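What Is a Bamboo Table Made Of?

Bamboo looks like a tree, but it is a kind of grass. It grows very fast and its stems are hollow, like a drinking straw. So how do you get a flat table out of a round, hollow stem?

First the stems are cut and split into long, thin strips. Workers shave the strips until the sides are straight. Then the strips are dried, covered with glue and pressed together side by side. After the glue sets, the big flat board is sanded smooth. If you look closely at a bamboo tabletop, you can often find the thin lines where one strip meets the next.

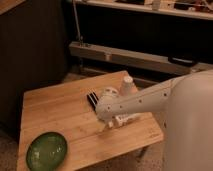

Why is some bamboo furniture pale and some of it brown?
Pale bamboo is close to its natural color. Brown bamboo has usually been heated with steam, which darkens the sugars inside it.

Bamboo tables need a little care. Wipe up spills with a soft cloth and don't leave puddles of water sitting on the wood. Put a mat under hot dishes. A bowl of fruit or salad is fine without one.

Try this: run your finger slowly across a bamboo cutting board, then along it. Can you feel the seams? On a well-sanded board you may not feel them at all.

New words
Strip: a long, narrow piece.
Seam: the line where two pieces join.
Grain: the fine lines that run along the wood.

Esia Kids' Pages, August 2025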